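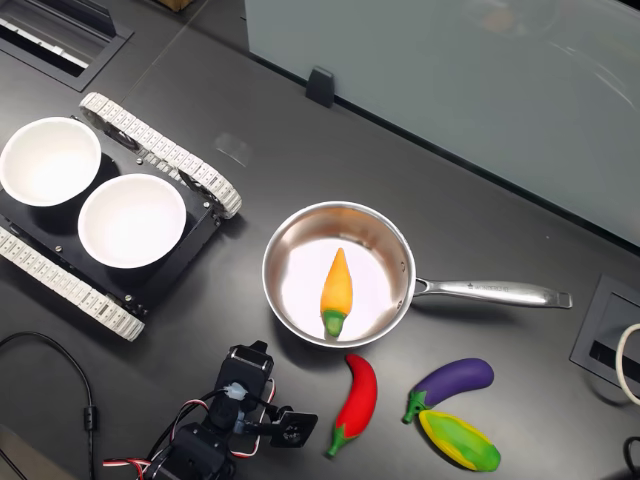
April, Nunwood kitchen, morning. Second run of the Somora pepper mash, started to find out why the first run went soft and cloudy before it ever got sour. Same peppers, same grower (Rugemalira), same two crocks, scrubbed again and left upside down overnight on the rack. The brine gets made on the stove this time, because cold mixing left undissolved salt in the bottom of the jug and I suspect we never got the strength we wrote down. Stainless only for the brine, the same sort of saucepan as the one on the gray tabletop. The old aluminum stockpot is off limits for anything with salt or acid in it, please put it back on the high shelf if you find it down.

Salt is the Clivero coarse, from the new sack. The old sack had picked up moisture and was clumping, and a scoop out of it weighs differently depending on whether you get the top or the middle. 235 grams into each crock by weight. I have crossed out the line in the front of this book that gives the salt in cups. Use the scale.

Peppers came in firm, some with wrinkled shoulders. Pulled the wrinkled ones for drying. Stems off, caps off, seeds left in. Last time we took most of the seeds out and I don't think it did anything except take up the afternoon. Rinsed in cold water, no soap, no vinegar. There was some argument last time about a vinegar rinse. I'm against it for this. We want what is living on the skins.

Grind: coarse plate, one pass. The first run went through the fine plate twice and came out like paste, and paste traps gas. We had a raised plug in both crocks by the second morning with liquid sitting under it, which is backwards. With the coarse plate the mash settled on its own within an hour and there was liquid over the top without any pressing.

Packed crock A with mash and the salt mixed dry, then topped with a little of the cooked brine to cover. Packed crock B in layers, mash and salt by turns, same brine on top. Everything else is the same between them. Labels are on the lids and also on the crocks, since the lids got swapped once already.

Garlic: none. It goes in at the end if it goes in at all. Musyoka Kariuki wants to try it in from the start and he can have the next run to do it in. I'd like one clean result first.

Room temperature has been a nuisance. The shelf by the back wall warms up in the afternoon when the ovens are on next door and then drops at night. Moved both crocks to the floor of the pantry, on the wooden slats. Thermometer is taped to the slat between them. Write down the reading whenever you go in, even if it's the same as before. A gap in the column doesn't tell me if it was steady or if everyone forgot.

Airlocks filled to the line with boiled water. One of them sits crooked in its grommet and whistles a little if you press the lid. Replaced the grommet. Old one is in the jar of bad parts, which needs emptying. 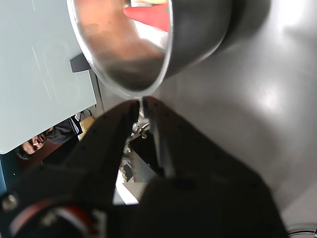
Afternoon check

Crock A: liquid level good, no smell beyond raw pepper. Crock B: liquid level lower, a bit of mash showing at one side. Pushed it down with the weight and added brine to cover. I think the layering holds salt back at first and less juice comes out. It may even out overnight. If it doesn't, stir B once and note it as stirred.

Took a small jar off each crock to keep in the fridge as a starting reference for color and smell. The first run had nothing to compare against, and by the end we were arguing from memory over whether it had turned brown or had always been that shade. Jars are on the door shelf with masking tape on them. Please don't eat these.

pH strips are the wide range kind and hard to read against red liquid. Strained a spoonful through a coffee filter first, which helped some. The meter is back from being looked at but has not been calibrated, and the buffer packets are past their date. New packets are on the list. Until then the strips are what we have, and I'd treat them as telling us sour or not sour, no finer than that.

White film: the first run had a thin one and I skimmed it off and carried on. I now think that was the wrong order of things. If you see film this time, leave it, photograph it, write down the time and tell me before touching it. If there is fuzz, or any color in it, the crock goes out and we don't taste it.

Cleanup took longer than the work did. The grinder has mash in the threads of the ring nut and it won't rinse out, needs the bottle brush. Gloves, even for the washing up. I took mine off too early again and rubbed my eye.
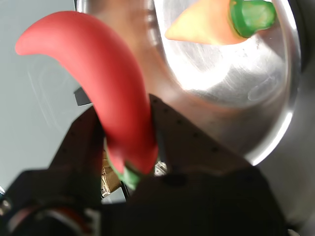
How long does the mash stay on the pantry floor before it goes into the fridge?

Up to 6 days for this run, then both crocks move together whatever state they are in. If one is clearly sour earlier, note it and leave it where it is, so that we can compare them at the same age.

Left to do: buffer packets, a second bottle brush, copy the salt weight onto the card over the scale. Ask Rugemalira if the next box was picked the same week as this one. The dryer is running with the wrinkled ones, low setting, trays need turning before anybody locks up. Musyoka has the key to the pantry tonight and will top up B if it drops again.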